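Sturnton sink set – known fault

This set has 902 episodes of plate handling at a kitchen sink with a Franka arm. Please read the fault note before training. In 17 episodes the gripper force reading stays at zero while a plate is held. 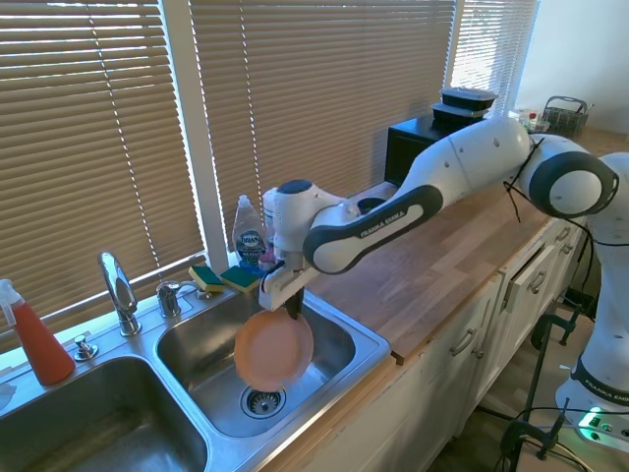

Potdale wrote to us that the zero reading also appears in their copy, always after a protective stop, and they ask that we keep these episodes but mark them.

We did so. The flag is force_fault in the index file. Episode 1451 has no force log at all – do not use it for grasp checks.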